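How to Keep Track of a TV Drama With a Big Cast

Long-running dramas can be hard to follow, especially if you come to them late or watch with gaps between episodes. I started keeping notes during the first season of Gandutholm, which has two feuding families and a habit of bringing people back under new last names. The method below works for most series of that kind.

What you need

A notebook or a plain text file, and an episode list. The list on the show's own site is usually enough. Stay away from fan pages until you have caught up, as they often give away deaths in the first line.

Step 1. Set up one page per household

Write the family or household name at the top and leave the rest blank. For Gandutholm I have a page for the Rissanen family, one for the Mirken family, and one for everybody who works at the harbor. Don't make a page for each character. You will end up with 50 pages and most of them will hold a single line.

Step 2. Write names only when they are spoken

If a character shows up without a name, put down the job or the coat and move on. You can fill in the name later. Pausing to look up the actor takes you out of the story and often spoils it, because the cast list shows how many episodes each person is in.

Step 3. Limit yourself to 2 lines per episode

One line for what changed, one line for what was left open. "Sold the boat. Who has the letter?" is plenty. Longer notes don't get read.

Step 4. Mark the secrets

Put a star next to anything one character knows and another doesn't. Most plots in a family drama run on this. Cross the star out when the secret is told.

Step 5. Read back before a new season

Set aside 40 minutes in the week before it starts. Read your notes in order, then watch the last episode again. If you stream through Cirus, turn off autoplay first or it will go straight into the next thing.

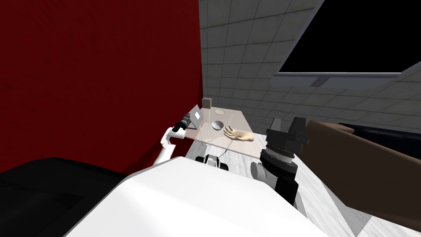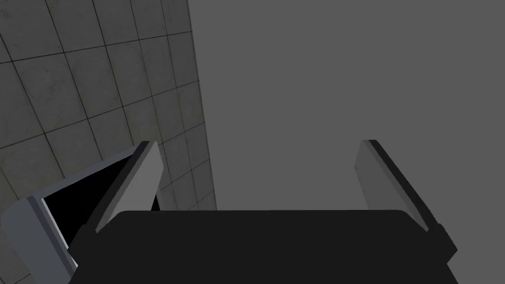
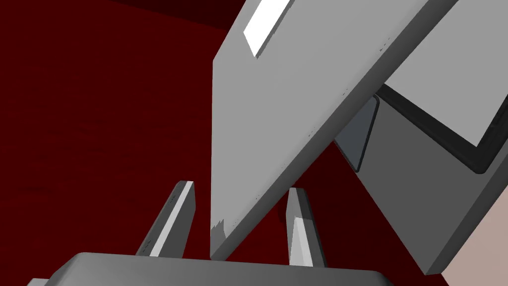

Watching with other people

Keep one set of notes between you and take turns writing. Agree on a rule about watching ahead before you begin. In our house, anyone who watches ahead has to stay quiet for 2 episodes, including sighs and meaningful looks.

If you lose the thread halfway through a season, go back to the last episode with most of your stars in it and start again from there.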